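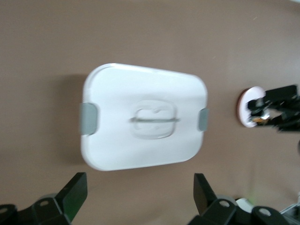 One of the white lidded boxes with its grey carrying bar and side clips, on the table at Drillano.

Progress report to the Puteo Fund
Szalai Kitchen, food box lending scheme, second period
Prepared by Tuva Eide, scheme coordinator

Dear friends at Puteo,

It is a pleasure to be writing to you again, and an even greater one to be writing with the boxes in daily use. When I sent you the last report we had a cupboard full of cardboard cartons, a borrowed label printer and a good deal of optimism. The cartons have gone to recycling, the printer has gone back to its owner (with thanks and a new roll of tape), and I am glad to say that we have kept hold of the optimism.

What we said we would do

You will remember that the grant of £3,468 was for buying a first stock of reusable food boxes, setting up a washing and storage corner in the Drillano kitchen, and running the lending scheme for our cooked meal households until the end of June. We had been sending meals out in foil trays with card lids, which leaked in the car and went into the bin the same evening, and several of the families had told us they would much prefer something with a proper lid that could go straight on a fridge shelf.

Choosing the box

I spent longer on this than I expected to, and I hope you will forgive me for telling you about it at some length. We tried three kinds. The first was a round tub with a screw top, which everyone liked until they tried to stack it in a carrier. The second was a clear box with a press-on lid, perfectly good for salad, but the lid popped up at one corner whenever the bag was put down with a bump. The third came from a supplier called Flimola, and it is the one we settled on: a white rectangular plastic box with rounded corners, a grey clip on each short side to hold the lid shut, and a grey bar across the middle of the lid for carrying.

The bar is what won people over. It lies across a hollow in the lid, so it takes up very little room when one box goes on top of another, and it gives you something to take hold of when you have a bag in the other hand and a front door to manage. Our older members were especially firm on this point! One lady carried a full box twice round the hall to make sure, and then asked if she could have hers that same week.

We bought 53 boxes in all. I had budgeted for slightly fewer, but the supplier gave us a better price on the larger order and it seemed foolish to refuse.

The washing corner

The shelving is up along the wall beside the big sink, and the boxes live there with their lids stored separately, standing on edge like records in a rack. We learned quite early that a box put away with its lid clipped on keeps a smell of onions for days, so the rule now is lids off until packing time. The clips get a going-over with a small brush at every wash. This is the fiddliest part of the job and I would be lying if I said it was anyone's favourite.

Packing has moved to the plain brown table, where there is room to set a box down, fill it, check the clips on both sides and write the label before the next one comes along. Labels go on the side and never on the lid, as we found that the glue left a grubby patch on the shiny white plastic that took ages to rub off.

How the lending has gone

Twenty-five households are now taking part, and each has at least one box at home while another is with us being washed and filled. We passed 2,000 meals sent out in the boxes shortly before I sat down to write this, and there was a small cheer in the kitchen, followed by a rather large lemon cake.

Returns have been better than I feared. Most people bring their empty box when they collect the next meal, rinsed and with the lid on, and those who have meals delivered leave it by the door. A handful of boxes did go quiet for a while in the spring. I wrote a friendly note, which I tucked in with the menus, and all but two came home. One of those two, I am told, is holding a very fine collection of buttons, and I have decided to let it be.

We have also had one broken clip. The box had been dropped on a stone step, so I don't hold it against the maker, and Flimola sent us a replacement clip free of charge. I have asked whether we could buy a few spares to keep in the drawer, and I am waiting to hear.

What people have told us

I won't fill the page with comments, though I could. The one I hear most is that the food arrives looking like food, with the gravy where it was put. Several people have mentioned that they like not having to hunt for a bin bag afterwards, and a father of four told me that the box fits the bottom shelf of his fridge exactly, which he seemed to regard as a personal kindness on our part.

There have been grumbles too, and you ought to hear them. The clips are stiff for anyone with sore hands. We have started closing one side only for two of our members who live close by and collect on foot, and we are looking for something easier for them in the longer run. The white plastic also stains with tomato sauce or turmeric, and although a soak in bicarbonate of soda helps, it doesn't put everything right. Our cook has taken this rather to heart and has been making more leek pie.

Money

The boxes and shelving are paid for in full and the receipts are in the folder that goes with this report. There is a small sum left under washing supplies — brushes, soda, drying racks — and with your agreement I would like to put it towards the spare clips and a second trolley, as the present one has a wheel that pulls to the left and has already met the door frame more than once.

What comes next

Between now and the end of June we hope to bring in a few more households from the waiting list, and to try a smaller box for soups and puddings. I would also like to make a simple card for new members showing how the lid goes on, as there is a knack to it and I find myself giving the same little demonstration at the door each time.

You would be very welcome to come and see the kitchen at work. We pack from ten in the morning, and there is usually something warm on the hob for visitors.

With our sincere thanks,

Tuva Eide
Szalai Kitchen, Drillano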